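About the workshop

Uststead Shared Workshop began with a leaking unit, a lathe that came with the lease whether we wanted it or not, and a landlord who described the electrics as "characterful". We have since mended the roof. The lathe is still with us and now has a waiting list.

We're a members' workshop, which means you pay monthly, get a key fob after your induction, and are trusted to put the hex keys back. There is a metal bench, a wood shop with proper extraction, two 3D printers (one on speaking terms with us at any given moment) and a long electronics bench where most of the arguments happen. The kettle belongs to everyone and is descaled accordingly.

People tend to join to make one particular thing. A shelf, usually. Some of them finish the shelf. A fair number wander over to see what the noise is at the far end of the building, and that's how the robotics group gets its members.

The group's main build is called Zallell. It is an arm with a two-fingered gripper and a wrist camera, and its purpose in life is tidying up. You put things on a table, it picks them up, it puts them in a box. A child of three can do this, and does it with a better attitude, but a child of three can't be left running through lunch.

Zallell is the second attempt. The first, Skirkance, was built largely out of optimism and stepper motors from dead printers. It weighed more than it could lift by such a margin that we stopped working out the ratio. Parts of it survive in the pillar drill guard and the cat flap. 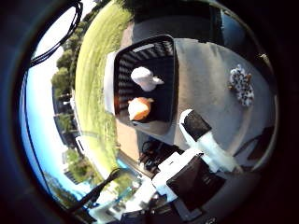
Uststead Shared Workshop - Robotics and Automation Group

The wrist camera has a very wide lens, so Zallell gets the lawn, the trees and a good slice of sky along with its tabletop. We chose it after a narrow one which gave lovely sharp pictures of whatever the arm had just missed. The price of the wide one is that straight edges come out like bananas, and a good deal of our software exists to bend them back again.

Most of the practice work is plain pick and place with a black open-topped box. Round things are easy to see and annoying to hold. Anything orange is a gift to the vision code, which would happily spend its career on fruit. Black-and-white patterned things are the opposite, and for several weeks the software was inclined to treat one item as a small crowd. Grey table, pale finger, strong shadows: all of these have had their own evening, and some have had a month.

The finger tips end in black pads. We are on the seventh design of pad. The first 6 are in a tub under the bench marked "do not throw away", and we can't remember why.

Progress is measured by what we call the Entwistle run, named after the road the old unit was on. It's 300 picks in a row without a human hand going anywhere near the table. Our best so far is 200, which ended when a cable caught on the elbow joint and Zallell, to its credit, stopped. The cables have been rerouted since then. They have also been rerouted back, and then rerouted once more with clips.

What it has cost

Zallell stands at 698 pounds in parts, paid for out of group subs and the spring jumble sale. That figure leaves out our time, which is just as well, and it leaves out biscuits, which have their own tin. Everything is logged in the build book by the electronics bench, including the mistakes. The mistakes section has needed tabs.

Joining in

You don't need to know anything about robots. It helps if you can solder, or crimp, or sit quite still beside a machine with your hand near the stop button, and we can teach all three. There's always a cable to label. The group meets at 7 in the evening, weekly, and the arm isn't powered up until two inducted members are in the room - that rule is older than Zallell and we have Skirkance to thank for it.

Visitors are welcome at the October open day, when the wood shop does pen turning and we do tidying. Bring an object for it to try if you like. Nothing wet, nothing alive and nothing you're fond of, please.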